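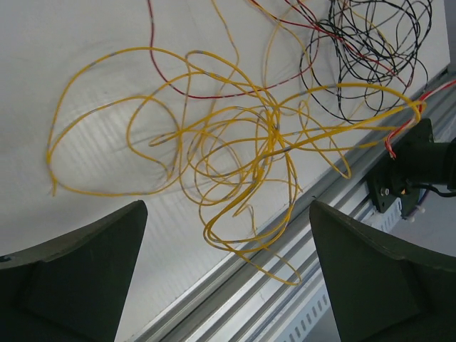

3.2 Sorting and untangling of loose hookup wire

Tangling in stored wire is usually treated as a nuisance of the stockroom, and few studies report how long it takes to undo. We examined loose lengths of insulated wire in three colors — yellow, dark red and black — each printed with small stripe marks at intervals along the insulation. The stripes matter to the task. Where several turns of one color cross, the spacing of the marks gives a second cue for following a single strand through the knot.

Figure 2. Striped yellow, dark red and black wire on the white work surface, with the yellow bundle lying in overlapping loops.

Following Mazandarani and Mnguni, we separate a tangle into a core, in which many turns cross within a small area, and free loops, which leave the core and return to it or end in a tail. Free loops were opened first. Pulling on a tail before the loops were open tightened the core in most trials and added to the total time. Loops that hung over the table edge were lifted back onto the surface before work began, as their weight drew the core closed.

Strands were cut to 1000 or 2000 mm. Each length was tested in 10 trials per color, and a trial was stopped when all strands lay apart or when 80 s had passed. Thin wire was scored separately, because its small, tight loops keep their shape after handling and tend to catch again on neighboring strands.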